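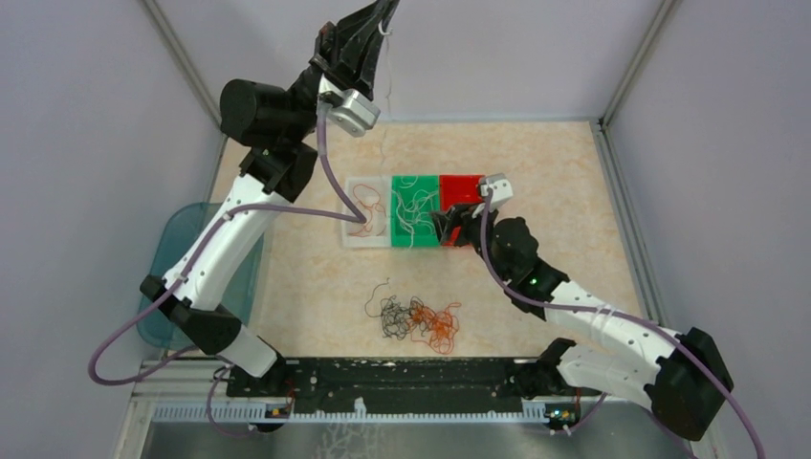 Cord sorting is the practice of separating mixed lengths of string, cord or thin rope into groups, usually by color, before storage. It is common in craft rooms, classrooms and repair shops. Its benefits are widely repeated in household manuals and seldom tested.

Method

A mixed heap is placed on a flat, open surface and the strands are drawn out one color at a time into separate containers. Open rectangular bins set edge to edge are a usual choice. Most guides advise pulling from the outside of the heap and leaving tight crossings until last. Zdislava Sokol, whose handbook on workroom storage is often cited, recommends 17 minutes per heap, a figure for which she gives no source.

Color coding

Bins are often sold in bright colors, which sellers present as an aid to sorting. The claim is doubtful where the bin and its contents do not match. Orange cord may end up in a white bin and white cord in a green one, so the user has to remember a second set of colors on top of the first.
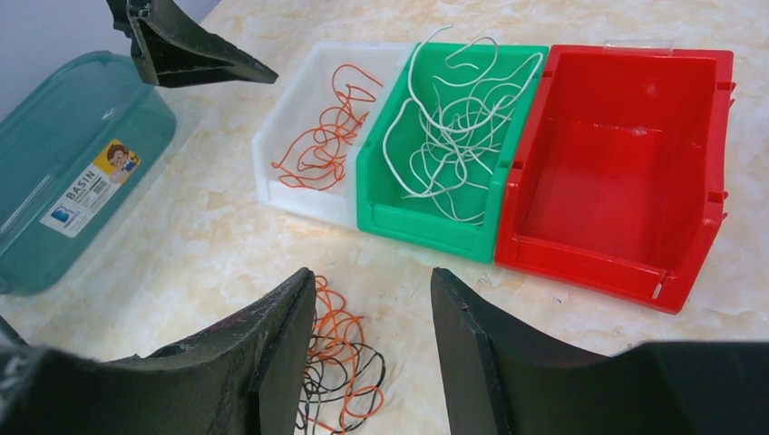
A red bin standing empty beside them gives no hint of what belongs in it. Pultier and Grillier both sell sets in mixed colors, and neither explains the scheme on its packaging. Procházka sells plain bins with a label slot – a duller product, though easier to defend.

Limits

Sorting by color does not remove tangles. A bin of one color can be as knotted as the heap it came from, and loops that hang over a rim can catch on cord in the next bin. Thick and thin cords of the same color are generally kept together, although they are rarely used for the same job.

Derken, a maker of storage goods, has advertised that its four-bin set "ends tangling for good." The only support offered was a survey of 600 buyers, all of whom were asked within a month of purchase. Winding each length on a card or spool is slower, and most manuals mention it only in passing.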